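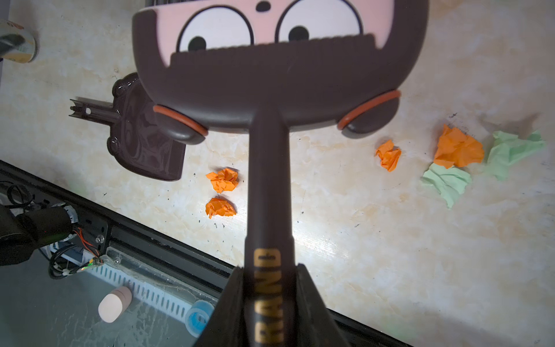
Wrist camera view, broom in the gripper, paper still to be swept.

Zeron two-finger gripper, reviewed after one fault and one bruised thumb
March 15, 2026

I bought the Zeron for $318 from Hasdale, who ship fast and answer email slowly. It went on the arm I keep for tabletop chores, and the chore this month is sweeping crumpled paper into a dustpan. My test broom is dark brown with a pink cartoon face on it. It has watched everything that follows with large white eyes and no comment.

The good part first. Grip on a long, thin handle is excellent. My old Ovonen let the broom swivel every time the bristles met resistance, and the Zeron holds it like a grudge. Setup took 30 minutes, most of it cable routing.

Now the fault. On the second evening the arm pressed the broom too hard into the tabletop, the controller threw an overcurrent error, and I hit the stop button. The arm froze, as it should. The gripper opened. Down went the broom, onto the pan, and the pan went onto the floor. The manual says the fingers hold position on a stop. The manual is an optimist.

I repeated it 10 times with the force limit turned down. The fingers let go in four of them. Then, on a restart, they closed to the home position without waiting for a command, and my thumb was in there collecting a paper ball. It was a small pinch, but I have piano on Thursdays' worth of dignity to protect, and a broom is a light thing to drop. Think about a kettle.

Diarmuid Mac Giolla at Hasdale wrote back after around 300 hours and sent new firmware. It fixes the closing on restart. It does not fix the release on stop, for which he suggests "a soft surface" – I have put down a towel.

Tibor Csonka runs the same model with the El Sherbiny spring kit, which keeps the fingers shut when power goes. He hasn't dropped anything yet. I've ordered one.

Three stars. Keep your hands out of it at power-up, and don't give it anything you'd miss.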